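Chapter 12
Folding and Other Acts of Optimism

A household in the town of Wonmont, studied over a single November, folded 359 pieces of laundry. The dresser they were meant for stayed nearly empty. The chair beside it did very well.

Folding is storage work. It makes a soft thing with no fixed shape behave like a box, so that it will stack, slide and stay put. A flat table helps. A bed helps less, though most people use one, and then have to move everything in order to sleep.
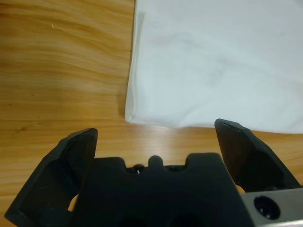

12.1 Edges and Wrinkles

White cloth on a wooden table makes a good first subject. Small wrinkles across the middle matter less than beginners think. Look at the edges first. A side where the fabric doubles over itself will stand up in a ridge, and a corner may come out rounded however firmly you speak to it.

In this chapter you will compare the Vondach fold, which uses thirds, with the Gondix fold, which uses halves and a certain amount of faith. Bring one shirt. It does not have to be your best.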